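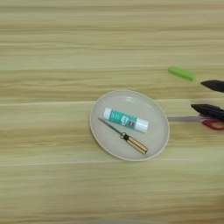 Carnet de collecte – la tâche de rangement, deuxième campagne

Publié le 8 avril dans Apprentissage par démonstration

La deuxième campagne d'enregistrement du projet Munorard est entrée dans sa phase régulière. Il m'a paru utile de consigner les règles que nous appliquons au poste de travail, dans la mesure où plusieurs lecteurs de ce carnet préparent des collectes comparables et m'ont interrogé sur le protocole retenu en janvier.

La tâche est énoncée en une phrase : placer dans l'assiette les objets désignés par la consigne. L'opérateur guide le bras à distance, du premier déplacement jusqu'au retour en position de repos, et l'ensemble constitue un épisode. Nous travaillons avec de petites fournitures de bureau et d'atelier, parmi lesquelles un bâton de colle, un tournevis à manche translucide, des ciseaux et un petit bloc vert clair. Ces objets ont été retenus pour la diversité de leurs prises. Le tournevis offre un manche large et une tige mince ; les ciseaux posés à plat laissent très peu de hauteur aux doigts de la pince. Le bâton de colle, cylindrique, roule volontiers lorsque la fermeture est mal centrée.

À ce jour, le jeu de données compte 1 465 épisodes validés. Une séance en produit environ 23, installation comprise, ce qui demeure inférieur à l'objectif fixé dans le plan initial. Je ne souhaite pas relever cette cadence au détriment de la variété des dispositions.

La disposition de départ est en effet le point sur lequel la première campagne a été la plus faible. Les opérateurs, sans en avoir reçu l'instruction, replaçaient l'assiette au même endroit d'un épisode à l'autre et alignaient les objets devant elle. Le modèle entraîné sur ces enregistrements se dirigeait vers l'emplacement habituel, même lorsque l'assiette avait été déplacée. Le protocole actuel impose donc un tirage des positions et des orientations avant chaque prise, effectué par l'outil Mirby. Il prévoit également des épisodes dont l'état initial comporte déjà un ou plusieurs objets dans l'assiette, afin que la politique apprenne à poursuivre un rangement commencé.

Les tentatives manquées font l'objet d'une règle distincte. Une prise qui glisse puis se trouve corrigée par l'opérateur est conservée et annotée comme reprise. Un épisode interrompu par une intervention manuelle sur la table est écarté. Entre ces deux cas subsistent des situations ambiguës, notamment lorsqu'un objet repose sur le rebord de l'assiette – nous les soumettons à deux relecteurs, et l'absence d'accord entraîne le rejet.

Les consignes textuelles sont rédigées après coup, dans l'interface Flukgate, à partir de la vidéo. Nous demandons des formulations courtes, à l'infinitif, sans indication de trajectoire. « Mettre les ciseaux dans l'assiette » est recevable ; « avancer vers la gauche et fermer la pince » ne l'est pas. Les synonymes sont acceptés et même souhaités.

L'évaluation sera conduite sur le second poste, Teshome, dont le plateau et l'éclairage diffèrent de ceux du poste de collecte. Huit dispositions y ont été réservées et ne figureront dans aucun lot d'entraînement. Le format des annotations de reprise reste à arrêter avant l'ouverture du prochain lot, et les remarques sur ce point peuvent être déposées en commentaire.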